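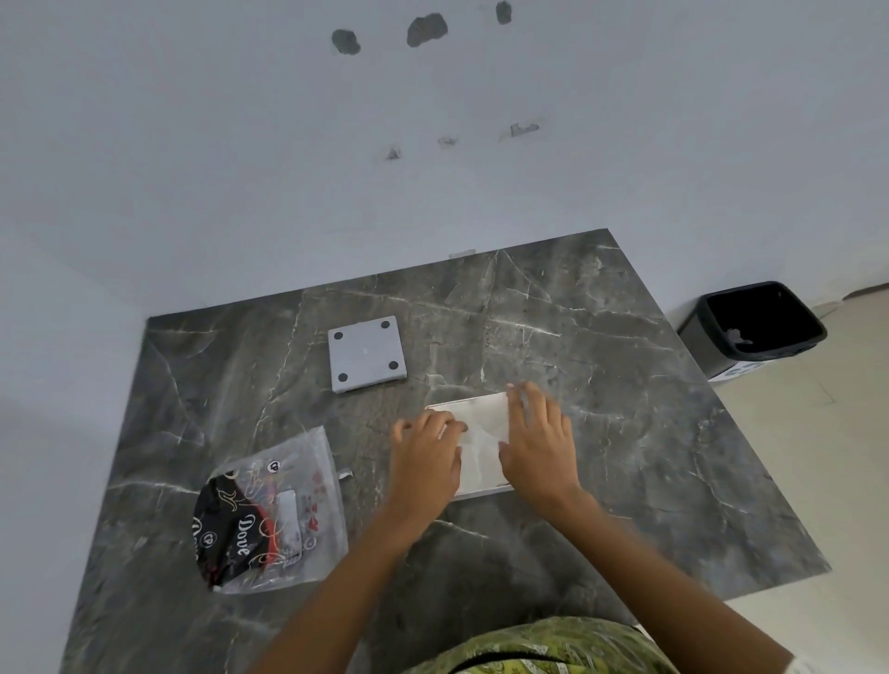 Fig. 1 – Deux mains posées sur un objet blanc plat et rectangulaire, plan de travail en marbre gris foncé.

Sociologie et économie du cricket – Séance 4
Le format court : règles, calcul, tactique
Notes de cours, groupe du lundi

Rappel de la séance précédente

Nous avions laissé le cricket au moment où le match d'une journée s'installe à côté du test-match de cinq jours. Gardez en tête le vocabulaire de base : une manche (innings) est la période pendant laquelle une équipe est à la batte, un over est une série de six balles réglementaires lancées par le même lanceur, un guichet (wicket) perdu correspond à un batteur éliminé. Avec ces trois mots on peut suivre presque tout ce qui vient, et c'est une séance que j'adore donner, parce que le format court est un petit laboratoire de décision sous contrainte !

1. Vingt overs, cent vingt balles

Dans un match de T20, chaque équipe dispose de vingt overs au maximum, soit cent vingt balles réglementaires. La manche peut se terminer plus tôt si dix batteurs sont éliminés ou, pour l'équipe qui bat en second, dès que l'objectif est dépassé. Un lanceur ne peut pas lancer plus de quatre overs. Le capitaine doit donc utiliser au moins cinq lanceurs pour couvrir une manche complète, et toute la construction d'une équipe découle de cette petite contrainte arithmétique.

Comparez avec le test-match. Là-bas, la ressource rare est le guichet : on a du temps, beaucoup de temps, et perdre un batteur pour dix courses de plus n'a guère de sens. En T20, la ressource rare est la balle. Dix guichets pour cent vingt balles, c'est un capital énorme, et une équipe qui termine sa manche avec sept batteurs encore disponibles a souvent été trop prudente. C'est l'idée la plus importante de la séance, soulignez-la deux fois.

2. Les phases d'une manche

Le powerplay couvre les six premiers overs. Pendant cette période, seuls 2 joueurs de champ peuvent se placer hors du cercle intérieur. L'extérieur du terrain est dégarni, la balle est neuve, dure, elle file vite sur l'herbe : les ouvreurs ont tout intérêt à frapper par-dessus le cercle. En contrepartie, une balle neuve dévie davantage dans l'air, et c'est là que les lanceurs rapides prennent des guichets.

Viennent ensuite les overs du milieu, du septième au quinzième dans le découpage habituel. Cinq joueurs peuvent désormais défendre loin. On voit apparaître les lanceurs à effet, le rythme baisse un peu, les batteurs cherchent les courses simples et les doubles. Les débutants trouvent cette phase ennuyeuse. Regardez-la mieux ! C'est là que les capitaines se parlent à distance, par les placements, par l'ordre des lanceurs, par le choix de garder ou non le meilleur d'entre eux pour plus tard.

Enfin les derniers overs, dits death overs. Le batteur accepte presque tous les risques. Le lanceur varie : yorker au pied du batteur, balle lente, balle large hors de portée mais encore réglementaire (la limite est mince, et une balle jugée trop large coûte une course et doit être relancée).

3. Le run rate, avec un exemple traité en classe

Le run rate est le nombre de courses divisé par le nombre d'overs. Le run rate requis, pour l'équipe qui poursuit, est le nombre de courses manquantes divisé par le nombre d'overs restants.

Nous avons travaillé sur la finale du tournoi universitaire Trustilari, Hindura contre Plulton. À un moment de la poursuite, Hindura a encore besoin de 65 courses et il reste six overs. Run rate requis : 65 / 6 = 10,83. C'est élevé, mais l'équipe n'a perdu que trois guichets.

Deux overs plus tard, Hindura a marqué 22 courses. Il en manque donc 43 pour quatre overs, et 43 / 4 = 10,75. Autrement dit, deux overs à onze courses chacun, deux overs très corrects, et le taux requis n'a presque pas bougé. Oduor Massawe, qui était à la batte, raconte dans l'entretien distribué la semaine dernière : « On courait, on courait, et le tableau disait toujours la même chose. » Relisez ce passage, il explique mieux que moi la pression du tableau d'affichage.

Attention à la notation : 14.3 overs signifie quatorze overs et trois balles, soit quatorze overs et demi. Pour diviser, il faut écrire 14,5. L'erreur revient chaque année dans les copies.

4. Net run rate

Dans une phase de poules, les équipes à égalité de points sont souvent départagées par le net run rate : courses marquées par over sur l'ensemble du tournoi, moins courses concédées par over. Deux précisions.

– Une équipe éliminée avant la fin de ses vingt overs est comptée comme ayant joué les vingt.
– On additionne toutes les courses puis tous les overs avant de diviser. On ne fait pas la moyenne des matchs.

Conséquence tactique : une équipe certaine de gagner peut avoir intérêt à gagner vite. Une poursuite tranquille, terminée à la dernière balle, rapporte les mêmes points mais presque rien au départage.

5. Un peu d'histoire

Le format à vingt overs entre dans le calendrier professionnel anglais au début des années 2000, avec l'idée de matchs en soirée, après le travail. La première Coupe du monde masculine se joue en 2007, en Afrique du Sud. Ce qui me passionne, c'est la vitesse à laquelle les gestes ont changé ensuite : le reverse sweep, le scoop par-dessus le gardien, longtemps vus comme des fantaisies, s'enseignent maintenant aux juniors. Upendo Lyimo a développé ce point dans son exposé – excellent, au passage – et ses fiches sont à consulter dans le classeur du groupe.

À préparer pour la prochaine séance

Lire le chapitre d'Eskildsen sur les ligues de franchises, au moins la partie sur les enchères de joueurs.

Exercice : une équipe marque 168 en vingt overs. L'adversaire atteint 169 en 17.3 overs. Calculer le net run rate des deux équipes sur ce seul match, en posant les divisions. Deux décimales suffisent.

Pour ceux qui veulent aller plus loin, choisissez un match de T20 de votre goût et notez, over par over, le nom du lanceur et les courses concédées. Nous comparerons les choix des capitaines en mai, quand nous aborderons la lecture statistique d'une saison complète.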